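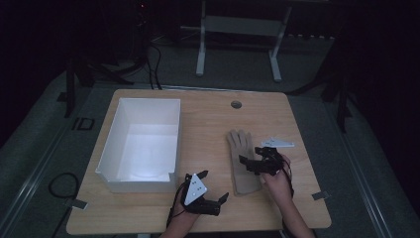 The Desk That Came Home

When Eilidh Niven's employer gave up its city office, staff were told they could take a desk each if they could shift it by the end of June. She took two. One is in her spare room and the other is in her brother's garage, where he uses it for mending clocks.

Office furniture used to go to the tip or to a dealer who paid by the van load. Much of it now ends up in people's houses, and a small trade has grown up around getting it there. Bevier, a clearance firm with a warehouse beside the ring road, sold almost nothing to private buyers when it opened. Last year they made up half its custom.

"People come in for a chair and go home with a table," says Donnie Menzies, who runs the yard. "They've been working off an ironing board or the end of the bed. They sit down at a proper desk and that's it."

A plain desk at Bevier costs £50 with a few scratches and £114 without. Delivery is extra, and so is carrying it upstairs. Menzies asks every buyer to measure the stairs first. Plenty of them measure the room and forget the landing, and the desk goes back on the van.

Width is the other thing that catches buyers out. Desks 180 cm wide were ordered for open floors with 50 people on them, and they look much smaller in a warehouse than in a back bedroom. Modupe Anozie had hers cut down by a joiner, who charged more than she had paid for the desk. She would do it again. The old one, from a flat-pack shop, shook when she typed.

Not everyone is keen. Keegan Kerslake went back to his kitchen table after five weeks with a second-hand desk in the lounge. He found he was answering emails at ten at night – the desk was there, so he sat at it. He sold it to a neighbour whose daughter had exams coming up.

For those still looking, Menzies suggests pressing down hard on each corner and checking the underside for swelling, a sign that water has got in. Scratches can be sanded out of solid wood but not out of a thin veneer. Cable holes are handy if the desk will stand against a wall, and a plastic cover can be bought for any that aren't needed.

Bevier takes desks back within a month if they are clean. Buyers have to arrange the van themselves.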